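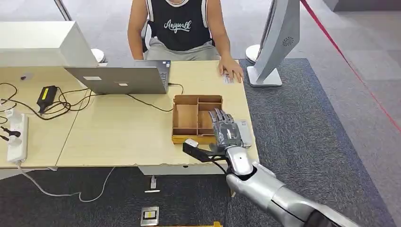
Figure 3. Divided tray on the desk in front of an open laptop. The tray has five compartments, the largest on the left.

3.2 Desk layout and small-item storage

Most desks in the Hollenstein office study held a laptop, and many also had a tray for small items. We recorded where each tray stood and how its space was divided. In Figure 3 the tray is on the far side of the laptop from the person seated at the desk, so that anything kept in it has to be reached past the open lid. Baumgartner found the same placement at 11 desks in his December survey and linked it to short cables – the laptop stays put and the tray takes what space remains.

Trays with one large section and several small ones were rated easier to use than trays with equal sections. Users tended to fill the large section first, often with mixed items, and kept the small ones for a single kind of object.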